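Hajnalka Bozsik has slept in other people's spare rooms for most of the past six years. She writes and updates walking guides to small coastal towns, and the fees do not stretch to hotels. Her new booklet, "The Spare Room," is her first that has no maps in it. It is about staying with people, and about having people to stay.

"I kept getting the same letters," she says. "Readers would thank me for the route and then ask where I slept. I realized that was what they wanted to know."

We spoke at her kitchen table in Lund in July, the week after she got back from Gandia. She had a backpack by the door that she had not finished unpacking.

The booklet grew out of notes she made for herself. After each stay she wrote down what had worked and what had not, usually on the train. Most of it was about small things. Was there a lamp she could reach from the bed? Did she know which towel was hers? Could she get to the bathroom at night without walking past the hosts' open door?

"People worry about the wrong things," Bozsik says. "They apologize for the wallpaper. I have never once minded wallpaper. But I have lain awake for hours with no idea whether I was allowed to open the window."

Her strongest advice to hosts is to talk for five minutes on arrival and then leave the guest alone. Show them the shower, the kettle and the front door lock. Tell them when the house gets up. She thinks a written note is fine for the Wi-Fi password but a poor way to explain anything else.

In Skandholm, where she stayed with a retired couple while working on the harbor walk, the hosts had cleared one shelf in the refrigerator before she came. She still brings it up. "It was empty and it was mine. I bought cheese and put it there, and I felt like I lived in the house."

Other stays went less well. At one farmhouse outside Olska she was given the bedroom of a teenage son who had been moved to the sofa and had not been asked. She left two days early and paid for a room over a bakery.

"I should have said something the first night," she says. "I was tired and it was raining. But you can't sleep in a boy's bed while he glares at you over breakfast."

The longest chapter is about bedrooms. Bozsik does not care for matching sets or piles of decorative cushions, which she says end up on the floor and get stepped on. She would like clean sheets, two pillows of different thickness and an extra blanket somewhere she can find it. Pattern is a matter of taste, though she leans toward it herself – plain white shows everything and makes her nervous about coffee.

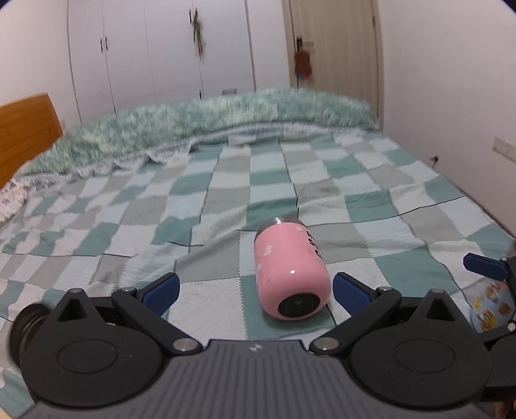 A checkered sheet on a large bed, with a pink bottle lying on top.

She is firm about surfaces. A guest needs somewhere to put things down, she says, and in most spare rooms every flat space is already taken by the family's books, sewing or exercise gear. The result is that everything goes on the bed and has to be moved again at night. A chair is enough. So is an upturned crate, if it is steady.

Guests get their own chapter, and it is shorter. Bring food the first evening. Strip the bed on the last morning unless you are told not to. Go out for part of every day, even in bad weather, so the hosts can have their house back. Do not stay longer than you said you would.

"Four nights is good," she says. "By the fourth night you know how the stove works and they still like you. I have done eight, and on the eighth we were all being very polite."

She does not think money should change hands between friends, but she always leaves something. In Gandia it was a new can opener. The old one had taken her about 5 minutes per can.

Bozsik's own apartment has no spare room. She puts guests in her bed and sleeps on a folding mattress in the living room, an arrangement the booklet advises against. Her sister has told her so more than once.

"I know," she says. "She's right. But the mattress is comfortable, and I like hearing somebody else in the kitchen in the morning."

She goes back to Skandholm in the fall to check the harbor walk, where part of the path has been moved inland. The couple there have already asked what kind of cheese she wants.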